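Relatório do projeto: duas garras, uma prateleira
Equipe Vinden, relatório de agosto
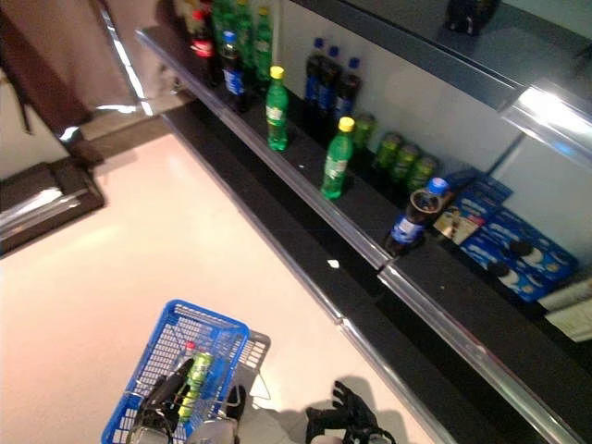

O meu trabalho no projeto foi comparar as duas garras que tínhamos, a Mridha (de dedos articulados) e a Atedia, que fecha em paralelo. Fiz 100 tentativas com cada uma, sempre com o mesmo controlador, e adorei cada minuto — bom, quase! Garrafa em pé e sozinha, como a verde de tampa amarela perto da borda, é moleza para as duas. O que me deu trabalho foi a fileira apertada de garrafas escuras de tampa azul, lá junto ao painel do fundo: a Atedia empurrava as vizinhas e a Mridha entrava melhor. O Kamrul Bhuiyan ainda quer baixar a força de fechamento antes da próxima rodada, e eu topo.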